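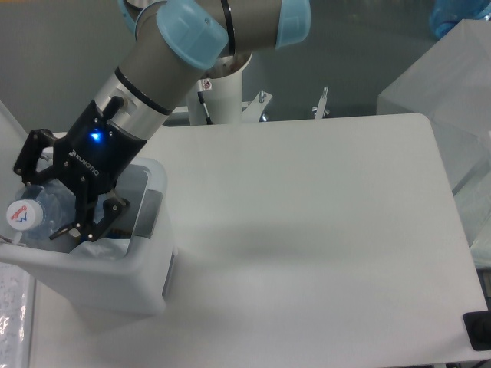
Lamisent Teaches Robot Arm to Admit It Has Not Found the Bottle

Home | Research | News | Careers | Contact

BRONDNESS, 3 January 2026 — Clear plastic bottles have been embarrassing robots for years. They let light through, they bend it on the way, and they tend to end up on top of other clear plastic. Lamisent today released the results of Jovunum, a grasping method that deals with the problem by trusting the camera a little less.

Most picking software looks once, commits, and closes its fingers with great confidence on whatever is there, including air. Jovunum makes 2 guesses about where the bottle lies. The arm goes to the better one, lets a fingertip touch the surface, and compares what it feels with what it was promised. If the two disagree, it moves to the second guess before closing.

The trials used a two-finger Robotiq gripper and a light-colored bin lined with a wrinkled translucent bag, a background chosen by people who wanted the robot to have a hard time. Bottles were laid on their sides with the caps on.

Out of 2000 attempts, the arm picked up the bottle on 1st or 2nd guess often enough to beat the lab's earlier camera-only method, which managed 936 on the same set. Training took 100 recorded demonstrations, all finished in October. Full tables are in the technical report.

The method has limits. It is slower than the old one, as checking your work usually is, and crushed bottles still confuse it. Bottles standing upright were not tested.

Begay, the company's sorting-line division, will try the method next on mixed recycling, where the bottles will be less polite — and frequently flat.

The technical report and trial recordings are available from the Lamisent press office on request.

We use cookies to remember your settings. Accept | Manage preferences

Sign up for the Lamisent newsletter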